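Home Issues Authors Subscribe
2019-06-16 | Norbert Illés and Bianka Bognár
14 shares 2 comments

3.2 Resting time and rice texture in baked casseroles

Home cooks in the Wesley group prepared the same beef and rice casserole in two versions. In the first, the rice was boiled, drained and stirred into the sauce straight away. In the second, it was spread on a tray and left to cool for 21 minutes before mixing. Both versions used 300 g of dry long-grain rice and were baked in the same covered dish. Cooks recorded texture on the household sheet, along with any change they had made to the seasoning.
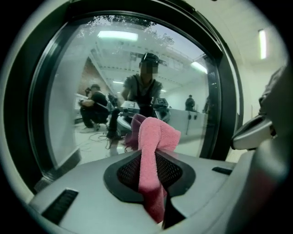 Attila Dobos objected at the review stage that covered dishes trap steam and would hide most of the difference, and he asked for the uncovered results to be reported separately. We have done so in Section 3.4. In covered dishes the cooled rice kept its shape better on the first day, but the scores came together once leftovers had been reheated. Several cooks added extra stock when reheating, and their sheets were left out of the second-day scores.

Flavour was less affected than texture. Cooks who used the Kofler tomato paste described a sharper sauce, whichever way the rice had been handled. Those who browned the onions until dark in colour gave higher marks overall, which agrees with the earlier trial in August. Salt was left to each household and we did not correct for it.

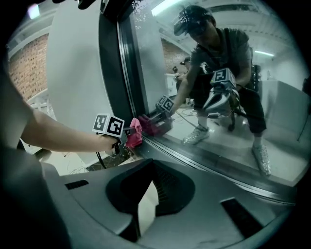 Figure 2. Pink cloth held in a gripper against a mirror.

The uncovered dishes lost more liquid and formed a crust at the edges. Senad Bošković scored the crust as a fault in the first round and as neutral in the second, so his sheets are listed on their own in the appendix.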